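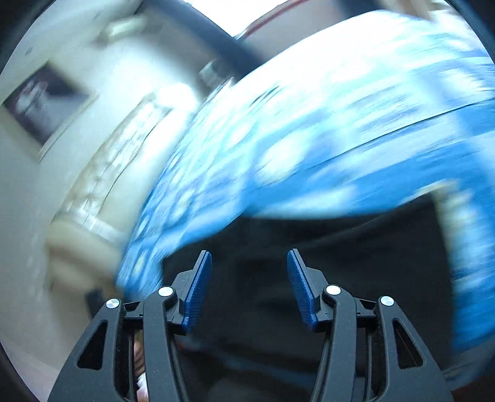 Blue patterned one, mid-motion, white wall side of the room

Folding big blankets alone – what works?
Posted in Laundry & Linens

tullville_tess
August 30, 2022
I have a big blue patterned blanket that I can't fold neatly by myself. Corners slip, one side ends up longer, and it won't fit the closet shelf. The shelf is 2 feet deep. How do you all do it?

Dionysis Tsolakis
Lay it on the bed. Fold in half lengthwise, smooth it out, fold in half again, then go in thirds from the short end. Holding it up in the air is where it goes wrong.

watkins_76
Disagree. The bed method only works if the bed is bigger than the blanket. Mine hangs off both sides and drags the fold with it. I stand up, pinch two corners, give it one good shake and let it drop straight. Then match the corners.

Dionysis Tsolakis
Shaking is fine for a sheet. A blanket with any weight to it swings around and you lose the corners.

watkins_76
Then hold it closer to the corners. I do this every week.

mapleporch
I quit folding. I roll mine and stand them in a bin. I have a Mistura one from March that was 70 dollars and it has no crease lines in it at all.

tullville_tess
Rolling might work but I don't have floor space for a bin. Tried the bed way tonight. Better, but the pattern makes it hard to see if the edges line up.

Dionysis Tsolakis
Fold it with the pattern on the inside, if the back is plain. Otherwise go by the hem and ignore the pattern.

watkins_76
Agree on the hem.

mapleporch
Also check if it's square. I had one that was longer on one side after washing and no folding method was going to fix that.

tullville_tess
Will measure it tomorrow. Back is the same pattern, so hem it is.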